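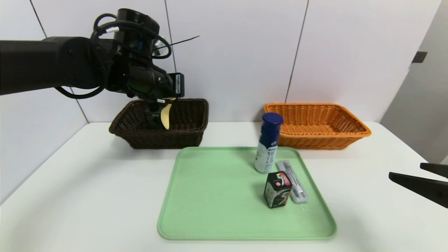
What an open day should show

I went to the Milevthorpe open day on a Tuesday in March, mostly to find out whether the robots would be any good at dull work. The Driltonness bench was set up for sorting: a green tray of small things, a brown basket and an orange one behind it, and a black arm putting something yellow and curved into the brown one. The bottle and the little box were still standing on the tray.

The talk before it had 84 slides and I remember very few of them. I remember the sorting well. It was slow. A child of six would have cleared the tray while the arm was still thinking about the box. A man near me said so, quite loudly, and went off to find the tea.

I think he left too early. Sachiko Furukawa, who ran the bench, let the thing work at its own pace and did not talk over it. When it dropped the box she left the box where it fell and told us the arm had failed on 29 of its last 200 picks. I have been to plenty of trade shows and I can't recall anyone on a stand giving me a figure like that without being pushed.

Compare the film that Kawaguchi had running in the next hall, with music, every grab perfect and the dull parts taken out. People clapped. I came away from it knowing nothing I could use.

My view is that public money should go to the first kind of demonstration. The council put 3000 pounds towards this one, and there were letters in the Brisley paper calling it a waste. I would pay it again, on condition that the arm is left running all afternoon and the failures are written up on a board by the door.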